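Visit notes, Laswood office furniture open day, Friday

Written up fast on the train, sorry for the spelling. Dwight wanted something by tonight so he can decide on the desks.

Got there just after 9, parking was a mess. Signed in, got a sticker and a bad coffee. Kamarul Saragih was doing the tours, seven of us in the first group. He let people wander off, which I liked. I mostly wanted the tables and the pads. Spent most of my time in the desk room on the second floor.
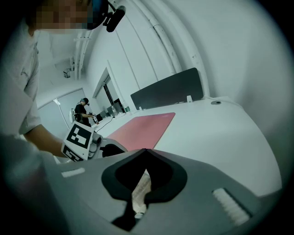
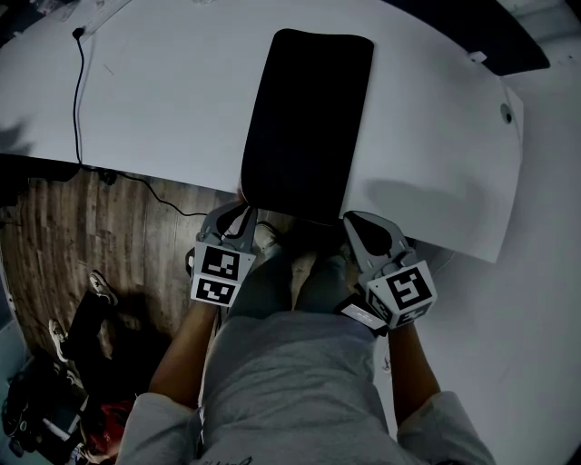
The big white table with a desk pad on it, pink in the first, black in the second.

OK so the table. It's the curved one from the catalog, they call it the Toltum. Liked it more than I thought I would. Plain matte white top, doesn't throw the ceiling lights back at you. The curve is a real curve, a big sweep, and it changes where you'd sit. Straight desks you line up your chair and that's it. On this one I kept drifting along the edge looking for my spot. Might be good for two people looking at the same drawing. Might also just annoy Asanka, who likes everything square to the wall.

Grommet in the top for cables, round. Good. But there was still a thin black cable lying across the top and going down over the edge to the floor, so the hole only helps if you use it. Same as our place. Asked Kamarul about extra grommets, he says they can cut them before delivery but not after, the Laswood people won't come out to drill. So we need to settle that BEFORE ordering. Colton, this one is yours, please measure where the sockets are.

Partition: dark charcoal panel standing at the back edge, rounded along the top. Looks better than our old blue ones, not hard. I put my hand on it and leaned a bit, it held fine. Didn't ask about washing it. Should have.

Pads. Two I looked at properly, a large pink one and a black one. Both have rounded corners. The black one was laid long ways, away from you, with the near end a little over the front of the table. Wouldn't use it like that myself, catches your sleeve. Turn it sideways and it would suit a keyboard plus mouse. Pink is very pink. Trevor has already said no to pink by text and I hadn't even sent him the photo yet. I think it would be fine in the front room where there's not much color at all.

Price on the pads was $14 each, drops if you take a full box. Didn't get the box size, it was on a sheet and someone had walked off with the sheet.

Other rooms, quick:

- Chairs. Sat in the Tai for a good while. Arms too low for me, seat great. Lever is on the wrong side if your left handed.
- Storage. Skip it. Drawers stuck on two of the units and they were the display ones.
- Lamps from Flevisano, very nice, very much not in our budget.
- Sample room upstairs, edge trims and tops. Took home a chip of the matte white and a chip of a gray. Will leave them on Dwight's desk.

Lunch was sandwiches in the lobby, gone by 12:15. Talked to a couple from a dental office who have had the Toltum tables for a year. They said pen marks come off with a damp cloth but the edge shows knocks if chairs go into it. Worth knowing given how Trevor parks his chair.

Delivery: more than 62 days for the curved tops at the moment, straight ones are quicker. Kamarul wouldn't put the shorter date in writing, fair enough. Payment is half up front, rest at 90 days. They take the old desks away for a fee. Fee depends on the stairs, and we have teh stairs.

What I'd do: two curved tables for the back room, panels in the charcoal, straight desks everywhere else. Black pads for whoever asks. Leave the chairs until somebody taller than me has tried the Tai.

Still to ask Laswood
- size of the small end of the curve, will it clear our door
- panel cleaning
- how many pads in a box
- can the panel be moved along the edge later or is it fixed where they put it

Brochures are in my bag, will bring them Monday. Train's pulling in.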